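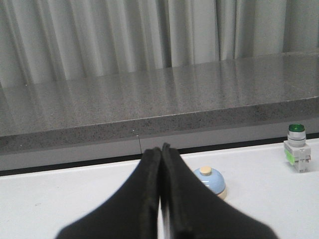 Pilar Fuentealba wrote to us in March that she had bought a desk bell for her front counter, found that customers wouldn't touch it, and wanted to know whether a proper push button would get more use. Her letter started this page. We've added the other questions that come up at the Dudlow shop.

Bells and push buttons: common questions

Which is better for a small counter, a bell or a wired button?

A bell, in most cases. It needs no power and you can move it when you wipe the counter down. A wired button makes sense when the person answering is out of earshot, such as in a back shed or upstairs.

How do I get people to ring it?

Put it near the front edge, on the side people walk in from, and keep brochures away from it. A small card reading "Please ring" helps. Pilar moved hers forward from beside the till and wrote back to say it now gets rung.

Do the domes come in colours?

Yes. Light blue with a cream base and button is a popular one. We also stock red, black and plain chrome. The colour makes no difference to the ring.

My bell has gone dull. Is it broken?

Probably not. Turn it over and check that the dome is tight on its post. A loose dome rattles, and one screwed down too hard sounds flat. Back it off a quarter turn and try again. If the striker is sticking, brush the dust out. Don't oil it.

Can I buy the switches one at a time?

Single pieces are fine. The minimum order of 19 on the old Zinex price list no longer applies.

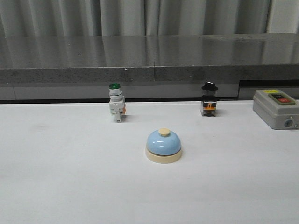 What is the difference between a pushbutton and a selector switch?

A pushbutton is pressed with a finger. A selector has a knob that you turn, and it generally stays where you leave it. For calling someone to the counter you want a momentary pushbutton, which springs back when you let go. A selector suits something like a day and night setting.

Does an illuminated button need its own wiring?

The lamp has its own terminals, separate from the contacts. Check the voltage marked on the lamp before connecting anything. Mains work has to be done by a licensed electrician.

What colour cap should I choose?

Green is usual for start or on, and red for stop. For a call button any other colour will do, though plenty of customers choose green anyway. Avoid red, as people hesitate to press it.

Can I fit a panel switch straight into my counter?

Only if the counter is thin enough at that spot. These switches are made for sheet metal or plastic panels. For a thick timber top, mount the switch in a small enclosure and fix that to the surface.

What do you charge for postage?

Bells and loose switches go at the flat parcel rate. Orders over $70 are posted free. Prondness enclosures are bulky and are quoted separately.

Can I return something that doesn't suit?

Unused bells can come back within a month. Switches can be returned if they haven't been wired. Include your order number and mark the parcel to Delia Lucero, Returns, Unit 2, 356 Piątek Road.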